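关于家庭用水习惯与饮水器具管理的若干思考

本博客自开设以来,主要讨论居家事务的管理方法。近期陆续收到读者来信,询问日常饮水安排、器具选配及存放方面的问题。笔者结合本人多年从事后勤管理工作的经验,就上述问题作一集中说明。文中所述均为个人见解,仅供参考。

一、问题的提出

笔者所在单位曾于四月间对办公区的茶水间进行过一次整理。整理之前,茶水间登记在册的杯具与实际存放的杯具严重不符,部分柜格长期堆放来源不明的器皿,另一部分柜格则闲置。经清点,无人认领的杯具共计71件,其中不少仍可正常使用。清点结果公布后,同事们多感意外。

此事促使笔者对自家的情况作了一次检查。检查结果并不理想。厨房吊柜内的杯具数量远超实际需要,有成套购入的,有随商品附赠的,也有搬家时从旧居带来而从未拆封的。日常真正使用的只有靠近柜门的几只,其余多年未曾移动。

由此可见,器具的增加往往缺乏计划,而器具的减少则需要专门作出决定。家庭之中既无采购审批,也无年度盘点,数量失控实属常见。

二、关于数量的确定

确定杯具数量,应当以人口和使用场景为依据。笔者的做法是,先列出家中常住人口,再列出一日之内的用水时段,包括晨起、早餐、午后、晚餐及睡前,随后考察同一时段内最多可能同时使用多少只杯子,并在此基础上为来客预留适当余量。按照这一办法,笔者将家中日常杯具核定为13只,其余分别转赠或封存。

执行初期,家人曾有顾虑,主要担心节假日来客较多时不敷使用。对此,笔者将封存的杯具装箱,置于储藏间上层,箱外注明内容。春节期间开箱一次,节后清洗晾干,重新装箱。除此之外,未再动用。

需要说明的是,核定数量的目的在于减轻清洗和存放的负担。杯具过多时,使用者倾向于取用新杯而搁置旧杯,水槽内的积存随之增加。数量适度之后,随用随洗的习惯较易养成。笔者家中自核定以来,晚间集中清洗的时间明显缩短。

三、关于材质与颜色

材质的选择应服从用途。玻璃杯便于观察洁净程度,适合家中成年人日常饮用;陶瓷杯保温较好,适合热饮;塑料杯质轻,不易破碎,适合儿童使用及户外携带。选用塑料杯时,应当查看底部标识,确认适用温度,避免用于盛装超出其耐受范围的热饮。

颜色的作用常被忽视。在多人共用的环境中,以颜色区分使用者,是成本最低的管理手段之一。笔者家中为每位成员指定一种颜色,沿用至今,未发生混用。孩子年幼尚不识字时,即能准确辨认自己的杯子,此项安排对培养其自理能力亦有帮助。
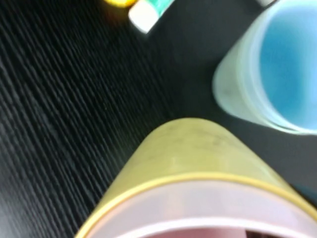 黄绿色与浅蓝色的塑料杯

采用颜色管理时,应注意以下两点。其一,颜色之间的差异应当足够明显,在早晨光线较弱的厨房内仍能分辨。其二,颜色一经指定,不宜频繁变更。笔者曾因购入一套新杯而调整过一次颜色分配,结果全家用了两周方才适应,其间怨言颇多,最终恢复原有安排。

四、关于采购渠道与价格

笔者历年购入的杯具,来自若干不同渠道。早年多在住处附近的Ormsby日用品商店选购,该店品种不多,但可当面查看杯口是否平整、杯壁有无毛刺。该店迁址后,笔者改由Rindico的网上店铺购买,价格较低,包装尚可,不足之处在于颜色与页面所示偶有出入。去年为父母家中添置器具时,又试用了Belholm的一款带盖水杯,密封性能符合要求,惟杯盖螺纹处清洗不便,老人使用时略感吃力,后改作外出携带之用。

就价格而言,笔者认为不宜一味求廉,也不必追求高价。此前有一位读者来信称,其家庭一年内用于购置各类水杯、水壶的支出超过2,000元,而其中多数使用不足一个月。笔者在回信中建议其暂停购买半年,先将现有器具逐一使用一遍,再行决定取舍。据其后来反馈,半年期满时,该家庭仅补购了一把水壶。

上述情况并非个例。水杯单价不高,购买时较少犹豫,累计支出却相当可观。将此类支出单独记账,通常可以收到较好的约束效果。笔者家中的账簿为此专设一栏,每季度查看一次。

五、关于存放方式

存放方式直接关系到器具的洁净程度和取用效率。家庭厨房空间有限,叠放是最为普遍的做法。叠放本身并无不妥,但须满足一定条件:杯具应当完全晾干,口径应当相近,叠放高度应当以单手能够平稳取出为限。
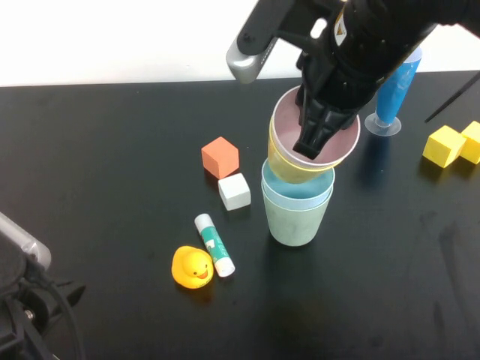 吊柜的层板高度是决定叠放层数的首要因素。笔者家中的吊柜原有层板间距较大,上方空间长期浪费,家人为充分利用,往往将杯子叠得过高,取用底层杯子时须将上方逐一移开。后经调整层板位置,此项问题基本解决。叠放顺序亦应有所考虑,使用频率高者置于上方,使用频率低者置于下方。以浅绿色杯在外、浅蓝色杯套于其中、黄色杯位于上方的组合为例,如黄色杯为每日必用,则此顺序较为合理;如浅绿色杯的使用者起床最早,则应将顺序倒置,以免清晨翻动过多。笔者家中起床次序时有变动,故改为每人一格,不再混合叠放,仅封存的备用杯仍按原办法叠放装箱。

对于口径不一的杯具,不建议强行套叠。杯壁相互卡紧后,拔取时容易用力过猛,玻璃制品尤其存在破裂的风险。如已卡紧,可将外层杯浸入温水片刻,内层杯注入凉水,静置后轻轻旋转分离。操作时应避免温差过大。

六、关于清洗与晾干

杯具清洗应当做到当日用、当日洗。盛装牛奶、果汁的杯子,使用后应立即以清水冲洗,避免残留物干结。茶渍可用少量小苏打擦拭,不宜使用金属清洁球。塑料杯表面若已出现较深划痕,清洗难度将显著增加,应当考虑更换。

晾干环节较清洗更易被忽略。笔者曾长期将洗净的杯子倒扣于台面,后发现杯口与台面之间空气不流通,杯内经久不干,开柜时偶有异味。此后改用Navex的沥水架,杯口斜置,底部留有间隙,次日清晨即可收入柜中。该沥水架的接水盘较浅,需每日倾倒,使用者应予注意。

晾干架的位置亦有讲究。置于灶台一侧,易受油烟影响;置于窗下,则易落灰尘。笔者家中最终将其设于水槽左侧,与灶台相隔一段台面,使用情况良好。

七、关于饮水习惯

器具管理的最终目的在于服务日常生活。笔者注意到,家中杯具固定之后,各人的饮水习惯也随之趋于规律。晨起先饮一杯温水,午后三时前后再饮一杯,已成为家中成员的共同做法。孩子放学归家后,自行取杯倒水,饮毕自行冲洗,无需成年人反复提醒。

对于习惯的培养,笔者主张以便利为先。水壶应当置于伸手可及之处,杯子应当紧邻水壶,二者相距过远,再完善的计划亦难以坚持。笔者曾将水壶放在餐边柜、杯子放在厨房,结果家人多以饮料代替饮水。将二者合并于餐边柜之后,情况随即改善。

至于每日饮水的具体数量,因年龄、体质、季节及活动强度而异,笔者不作统一建议,有特殊健康状况者应遵从医嘱。

八、后续安排

下一期拟就家庭餐盘与保鲜容器的清点方法作出说明。部分读者此前来信询问保鲜盒盒盖与盒体不配的问题,将一并答复。如有其他意见,请于本页下方留言,笔者将于每晚八时后集中查阅。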